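### 3.2 Small items and their resting places

The desk set covers things that people put down and pick up many times a day: phones, keys, earbuds and glasses. In the Plutell list these make up 2,233 of the 3,709 entries, and phones are the most common single item. We treat a phone and the place where it is kept as one pair, following the labeling rules used for Tovero.

Trays were chosen over stands for this part of the work. A tray with low walls accepts a phone at most angles, and a clear one leaves its contents easy to check from the side — a point raised in the Lai survey of shared desks.

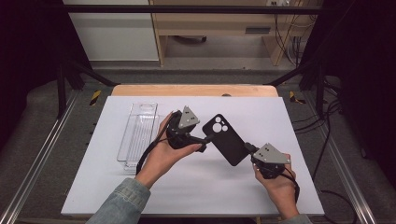 **Figure 2.** A black smartphone held diagonally over a white board, back facing up, with a clear plastic tray to the left.

Placement was scored on 2 points: whether the whole phone lay inside the walls, and whether its long side followed the long side of the tray. A phone that leaned on a wall counted as inside but not as aligned. We did not score which face was up, although the Grisau guidelines ask for it, as our earlier notes recorded it unevenly.

Each layout was used for 99 placements before the tray was moved to a new spot on the board. Starting angles were drawn from a fixed list, the same one for every layout. Results by angle are given in Section 4.1.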